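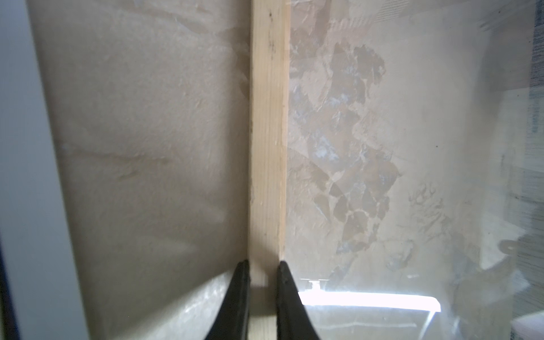
The Nultville Riders is a motorcycle touring club based in Nultville, open to riders of any make of bike. We started in 2000 with one Sunday ride to Pralholm and back, and the Pralholm run is still the first outing of every season. Our meeting room is in the old feed store on Khalaf Street, which members have been fixing up between rides. The strips going up in the back room are pale, unfinished wood with straight grain and a few small knots, and they will stay unpainted. The coffee is on at 8 before every ride.

Membership is $36 a year and covers you and one passenger. You need a valid license, insurance and a street-legal bike of 300cc or more. Passengers need a helmet, same as riders.

Day rides leave from the Khalaf Street lot. Most are under 300 miles with a lunch stop. The Volden Weekend in September is our one overnight trip, 500 miles over two days, and rooms have to be booked through the club.

Group riding rules are read out before we leave. We ride staggered, the sweep rider stays last, and we do not pass inside the group.

Winter meetings are potluck. Bring a dish and a chair if you have one.

Page updated Jun 15, 2022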